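Mesa plegable Fimell: seis meses comiendo, trabajando y cosiendo encima

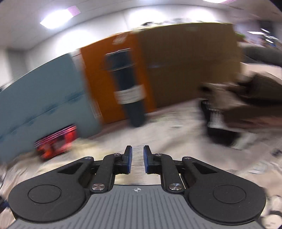 La compré en mayo, después de dar muchas vueltas y de medir el hueco del comedor tantas veces que ya me sabía las cifras de memoria. Mi piso es pequeño (cocina abierta, un salón que hace de todo y una habitación en la que la cama toca tres paredes), así que necesitaba una mesa que desapareciera cuando no hace falta y que aguantara de verdad cuando vienen a cenar. Después de este tiempo puedo decir que estoy encantada, con un par de peros que os cuento más abajo.

El precio: pagué 548 euros con el envío incluido. Hay una versión más larga por 693 que estuve a punto de pedir, y me alegro de no haberlo hecho porque no habría podido abrir la puerta del balcón. Si tenéis sitio, supongo que vale la diferencia, pero no la he probado y no voy a opinar.

El montaje

Viene en dos cajas. La del tablero pesa lo suyo, pedid ayuda para subirla si no tenéis ascensor. Yo se lo pedí a mi vecina Raymonde Bouchard, que además tiene un taladro mejor que el mío y mucha más paciencia. Tardamos una tarde, con merienda en medio. Las instrucciones están bien dibujadas hasta que llegáis a las bisagras de las alas, donde de repente una flecha señala a un agujero que puede ser cualquiera de los dos. Es el de dentro. Si os equivocáis no pasa nada grave: el ala queda un pelín levantada, lo notáis enseguida y se desmonta con la llave allen que viene en la bolsita.

Un consejo: no apretéis los tornillos de las patas hasta tener la mesa de pie. Lo hicimos al revés y cojeaba. Aflojamos, la pusimos derecha, volvimos a apretar y lleva quieta desde entonces.

El uso diario

Plegada me sirve de consola detrás del sofá, con la lámpara y el cuenco de las llaves. Con un ala abierta es mi escritorio. Con las dos caben seis personas sin darse codazos, y eso que en mi familia se habla con las manos. El mecanismo me tiene enamorada: levantas el ala, sacas el brazo de apoyo y cae en su sitio con un clic muy suave. Lo hago con una mano y el portátil en la otra (no lo recomiendo, pero se puede).

La otra gran sorpresa ha sido para coser. Antes extendía la tela en el suelo y acababa con las rodillas destrozadas. Ahora abro todo, corto el patrón de pie y meto la máquina en el centro, donde el tablero apoya en las patas y casi no vibra. En las alas sí se nota el traqueteo si aceleras. Este verano he hecho ahí dos cortinas y un vestido con bolsillos del que estoy orgullosísima.

La altura me va bien con mis sillas viejas, que son de esas de asiento alto. Con un taburete bajo os quedaréis con los codos demasiado arriba para escribir mucho rato. Mi solución fue un cojín gordo y listo.

Limpieza y mantenimiento

El acabado es mate y eso me daba miedo, porque la mesa anterior guardaba recuerdo de cada taza. Paso un paño húmedo y después uno seco. El tomate sale, el café sale, la cera de las velas sale con paciencia y una espátula de plástico. El rotulador permanente no sale del todo, os lo digo por experiencia propia. Le doy de vez en cuando una capa fina de la cera incolora de Zariņš, que huele a limón y deja un tacto agradable; no es obligatoria, el fabricante no pide nada, pero a mí me gusta el ritual.

Lo que mejoraría

Los topes de fieltro de las patas son malos. Se despegaron en la segunda semana y los cambié por unos atornillados. En una mesa de este precio esperaba algo mejor.

El cajoncito lateral es demasiado estrecho para unos cubiertos normales. Guardo ahí las tijeras, las cintas métricas y las pilas, y me apaño, aunque en la ficha lo anuncian como cubertero.

Y la atención al cliente va lenta. Me faltaba una arandela, escribí y tardaron bastante en contestar. Eso sí, cuando contestó Carol Hebden lo resolvió con un solo correo y me mandaron una bolsa entera de arandelas, así que tengo para toda la vida.

Frente a otras que miré

Estuve comparando con la Pletwood, que es preciosa y tiene unas patas torneadas que me siguen gustando más. La vi abierta en casa de Pauline Pearce y me echó atrás el sistema de apoyo: hay que agacharse y girar una pieza por debajo cada vez. Para quien la abra solo en Navidad, perfecta. Yo abro y cierro la mía todos los días. La Dradarmont la descarté por el fondo, que plegada seguía ocupando demasiado pasillo.

¿La volvería a comprar? Sí, mañana mismo, y en el mismo tamaño. Si alguien tiene la versión larga y la usa para coser, que me cuente en los comentarios cuánto vibra el ala, que Raymonde se está mudando a un piso más grande y ya me ha preguntado tres veces por el modelo.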